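Cubos Trevton con asa: para ordenar bolsas y sobres

Compré el juego Trevton en agosto para los aperitivos y los paquetes de ramen, que acababan siempre sueltos por la mesa. El plástico es ligero y se limpia con un trapo. El asa recortada resulta cómoda.

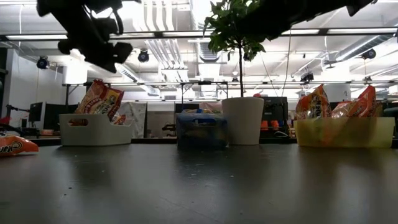 Los cubos blanco, azul y amarillo, con la maceta al lado.

El azul deja ver poco de lo que guarda. En el amarillo se distinguen bien las bolsas, y para el día a día lo prefiero – el blanco lo uso para lo que ya está abierto.

Con el ramen van peor: los paquetes se arrugan si se aprietan, y yo acabo sacándolos todos para encontrar el que quiero.

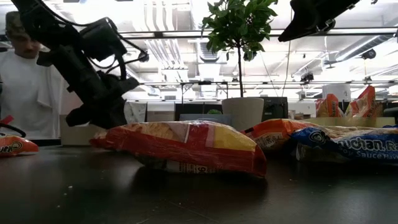
Paquetes de ramen sobre la mesa.

Pagué 890 pesos en Estrella. Volvería a comprarlos, pero en amarillo.

Maribeth Baluyot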